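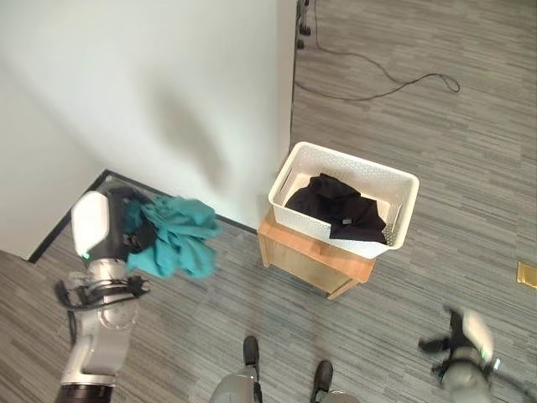 Projects > Household Robots > Safe Practice Rules > Progress Reports

We use cookies to remember your settings. By staying on this site you accept them. Accept / Read more

Progress report on the safe practice rules for cloth handling

To: Guadalupe Sandoval, Margaritis Fund
From: Cormac Ó Ceallaigh, Pillov
Date: 11/08/2019

Dear Guadalupe,

This report covers the work since our July report. The purpose of the grant is the same as before: to write a short set of rules that a small team can follow when a robot with two arms handles clothes in an ordinary room, and to test these rules in daily work before we publish them.

1. What is finished

The second draft of the rules is ready. It has 69 rules, and each one is written in a single sentence. The first draft was longer and our operators did not read it to the end, so Fergal Mulligan made it shorter. He removed the rules that only repeated what the maker's manual says already.

We have now completed 300 sessions under the draft rules. In every session the operator fills in the log sheet before the arms are switched on and again after they are switched off. Ita Kinsella reads all the sheets. She reports that the first part is filled in well, but the second part is often very short.

2. What changed in the rules

Floor cables. The first draft said only that the floor must be "tidy". Two operators can understand this word in two different ways. The new rule says that no cable may lie inside the area where the feet can step, and that a cable outside this area must run close to the wall when the room permits it.

Baskets and small tables. A basket on a light table can be pushed when the gripper goes down into it. We now ask that the operator tests the table by hand first, and that the basket does not stand over the edge of the table top.

Both arms. When one arm is holding a garment, the other arm must not cross under it. This rule caused the most discussion. Ciarán Daly thinks it is too strict for folding, and I partly agree with him. For the moment we keep it for picking up and moving clothes, and folding will have its own rule in the next draft.

Status light. The operator says aloud what color the light on the gripper has before any person comes within reach. It feels a little strange in the beginning, but people learn it quickly.

3. Problems

We had five stops that were not planned. In all of them a sleeve or a strap was caught on something, and the operator used the stop button as the rule asks. There was no injury and no damage to the robot. The log sheet did not have a good place to write such an event, and two of the sheets were therefore difficult to understand later. We have added a separate box.

The review by Dullent is late. They have received the draft and promised comments, but I can not give you a sure date. It has no effect on the budget.

4. Next steps

Ciarán will write the folding rule and try it with shirts and towels. Ita will prepare the training sheet for new operators. Fergal will visit the team at Vustetti, who want to use the rules in their own rooms - this will be the first test by people who did not help to write them. I would like to wait for their remarks before we fix the final text.

One question for you: may we publish the log sheet together with the rules, or does the fund prefer to see it first?

With kind regards,
Cormac Ó Ceallaigh

Related items
July progress report: cloth handling
Log sheet for operators, second version
Notes from the visit to Margaritis Fund
Who may press the stop button?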